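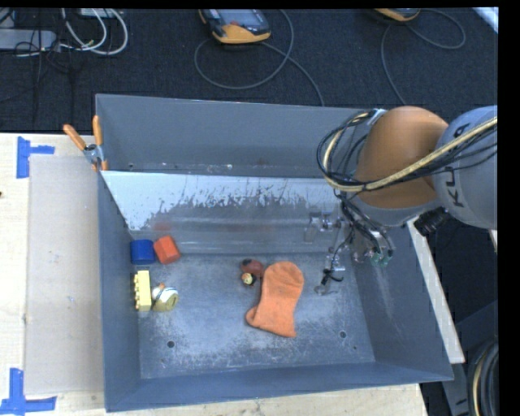 Photo: Hideaki Nishimura

Why do metals get scratched?

Look closely at an old metal bin, a spoon or a door handle and you will find scratches. Some are thin lines. Others are cloudy patches made of many tiny lines crossing each other. Metal feels very hard, so how can it be marked so easily?

What is a scratch?

A scratch is a very small groove. It forms when something hard is pushed along the surface of something softer. The harder material digs in and pushes some of the softer material aside. Sometimes it scrapes a little away.

You can try this with a candle. Drag your fingernail across the wax and it leaves a line. Your nail is harder than the wax, so the wax gets the mark and your nail does not.

How do we know which is harder?

Scientists compare minerals using the Mohs scale, which runs from 1 to 10. Talc is at 1. It is so soft that you can scratch it with a fingernail. Diamond is at 10. A material can scratch anything with a lower number than its own.

Copper is near 3 on the scale. Quartz is at 7, and many grains of sand are made of quartz. This means that sand can scratch copper, and a lot of other metals too. A gritty cloth can do more damage to a shiny pan than a clean one.

Why do scratches look pale?

Smooth metal sends light back mostly in one direction, like a mirror. A scratched surface is rough, so the light bounces off in many directions. That can make a scraped patch look white or cloudy, even though nothing white has been added.

Do scratches matter?

Often they don't. A bin with a scuffed floor can still hold things. But some metal is painted or coated to keep out air and water. If a scratch goes through the coating on steel, rust can start there.

Stainless steel is different. It has a very thin layer on the outside that forms again when it is scratched, as long as there is oxygen around it. Aluminum does this too.

Can scratches be removed?

Small ones can be polished out. Polish contains tiny hard grains that wear down the metal beside the groove until the surface is level – so polishing is really a lot of very fine scratching!

Words to know

Groove: a long, narrow cut in a surface.
Mineral: a solid material found in nature, such as quartz.
Coating: a thin layer that covers something.

Written by Anselmo Miranda. Last updated 9th July.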